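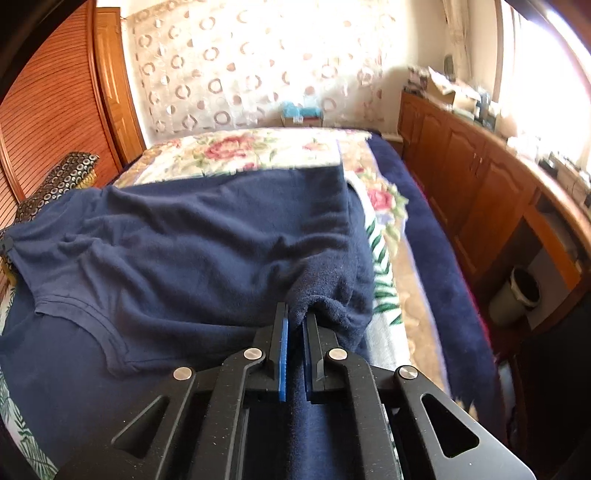 Navy garment spread on a bed.

Section 4: Setting up the Mumport home charger for a plug-in hybrid

This section covers the first charge and the charging schedule. It assumes an electrician has already mounted the wall box and signed the sheet in the back of the binder. If the sheet is blank, stop and call the installer. A lit green lamp tells you the box has power. It tells you very little about the wiring behind it.

Before you start

You need the car, the charge cable, your phone and the four-digit code from the label inside the wall box door. Ours was 3009. The sales leaflet says setup takes a couple of minutes. Allow the better part of an evening if your Wi-Fi is weak in the garage.

First charge

1. Park so the cable reaches the charge port with some slack. Do not use an extension cord.

2. Switch the car off and put it in Park. Some cars refuse to charge in any other state and give no message saying why.

3. Open the Zumholm app and choose Add Charger. Type in the code. If the app asks for your location, your contacts and your calendar, only the location is needed.

4. Push the plug in until it clicks. Wait for the lamp on the box to turn from green to blue.

5. Check the dashboard as well as the app. The app has been known to show "Charging" with the cable hanging on its hook.

Note: The app shows the battery at 73 percent the first time it connects, whatever the real level. The number corrects itself after one full charge. The maker calls this calibration.

Setting the schedule

6. Look up the off-peak hours on your own electric bill. The preset in the app is a guess based on your zip code.

7. Under Schedule, set the start time, for example 11:30 p.m., and the time you leave in the morning.

8. Turn off any timer in the car itself. Two timers will fight each other, and you will find out at breakfast.

9. Leave Smart Savings off for the first month. Compare two bills before you believe the figure on the home screen, which promises up to 500 dollars a year and does not say what you would have to drive to get it.

Caution: Do not touch the plug pins or use a plug that is cracked or discolored. If the handle feels hot, stop the charge in the app, switch off the breaker and leave the cable alone until it has been checked.

Caution: Do not open the inner cover. There is nothing behind it that an owner can fix.

About electric range

The Kermani adapter sold with some kits is advertised as adding range. An adapter cannot add range. It lets the plug fit the Drastness cable, and if your plug already fits, leave it in the bag.

For fault lamps and resets, go to Section 5.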